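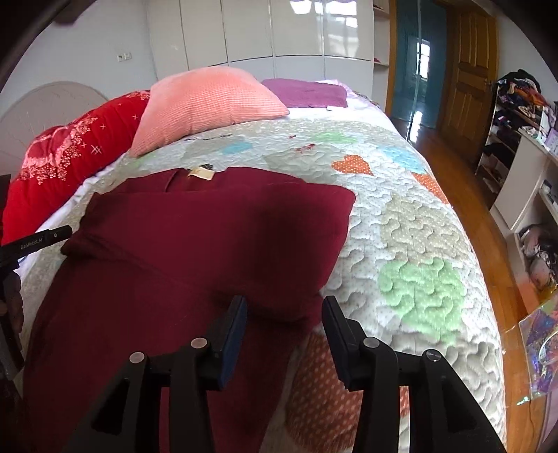
A maroon knit on a quilted bedspread.

Ching-wen Hsu has been mending other people's jumpers for 14 years and she still hates doing cuffs. "Cuffs and underarms. Give me a moth hole any day."

We meet at Perkeo, the cafe under her workroom, just after nine. She's got 2 bags of knitwear with her already. Tea, no milk. Talks fast.

She began at Dabbas, a dry cleaner's, doing hems and zips. Knitwear got sent back with a note saying sorry. "I thought that was a waste so I took one home and ruined it. Then I took another one home." Her gran had taught her to knit but not to darn, she picked that up from a library book with the last chapter missing.

Last year she did 429 repairs, mostly jumpers, a few blankets, one tea cosy. Moths are worst in June, or thats when people notice. What should they do? "Wash it before you put it away. Moths like the dirty bits, the food, the sweat. Then a bag that shuts properly." Cedar balls? A face. "They smell nice."

Does she match the colour? Depends who's asking. Dark reds are a pain, she says, every one is a bit brown or a bit blue and you only find out by the window. Her oldest customer is 94 and wants his elbows done in mustard. "He's right, it looks brilliant."

Prices go up in the autumn, she hasn't decided how much. And she won't take anything felted, so dont ask. "Someone's put it on a hot wash, it's a hat now."

Her phone goes twice whle we're talking. Somebody with a cardigan, wants it by six.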